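FOR IMMEDIATE RELEASE
3/10/22

Planosham Opens Home Laundry Folding Course to All Residents

BRUMPORT. Planosham, the household skills school on Clulgate, will open its home laundry folding course to all Brumport residents this spring. The course was offered in February to a first group of 19 people and covers the folding, sorting and putting away of everyday clothes and bedding in an ordinary home.

The program is called Bíró, after the name of the building where the school held its first classes. It is made up of four evening sessions of 70 minutes each. There is no charge for residents. People who live outside Brumport may join a waiting list and will be offered any places left one week before the start.

The first session is given over to T-shirts, which make up the largest part of the wash in most of the households the school has worked with. Students learn to pick the shirt up at two points and hold it out before laying it down. 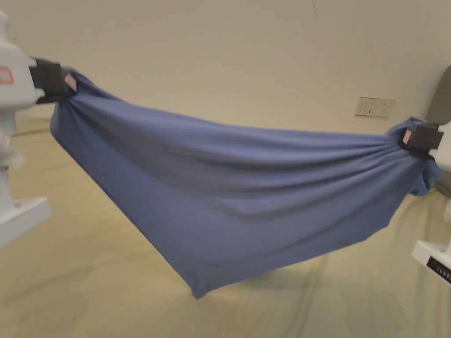
Once the shirt is on a flat surface, the sleeves are straightened, the collar is opened and the body is smoothed by hand from the neck toward the hem. Only then is the first fold made. The course teaches two folds, a flat one for shelves and a smaller upright one for drawers. Students choose the one that suits their storage and stay with it for all four sessions.

Planosham does not ask anyone to buy a folding board or a special table. Many residents told the school that they have no free table at home and fold on the bed, so the course does the same. A bed is wide enough to lay out a shirt in full and leaves room beside it for a finished stack. Students are asked to pull the sheet fairly smooth first, but a few creases in it do not matter. 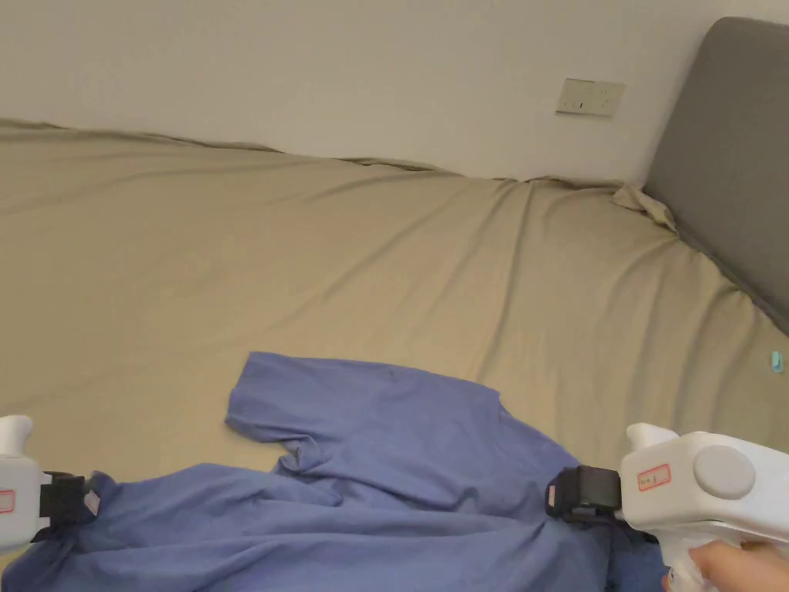 A T-shirt laid out on a bed with a fitted sheet.

The second session deals with pants, socks and children's clothes. The third is on bedding, including fitted sheets, which the February group named as the item they most wanted help with. Students practice folding a fitted sheet alone and with a partner, and putting one back on a mattress that stands against a wall. The last session looks at closets and drawers: what to hang, what to fold, and how to keep each person's clothes apart in a shared room.

Each student receives a 12-page printed handout with drawings of every fold. The handout is also on loan at the front desk for residents who can't attend in the evening.

Planosham has room for 267 residents in the spring term, split into small groups. Registration is open now at the school's front desk, 1011 Clulgate, and closes when the groups are full. Students should bring five T-shirts, one pair of pants and one fitted sheet, all clean and dry. The building has step-free access from the parking lot.

About Planosham
Planosham teaches practical household skills to adults in Brumport. Its other courses cover mending, basic cooking and simple home repairs.

Contact
Planosham Front Desk
1011 Clulgate, Brumport

###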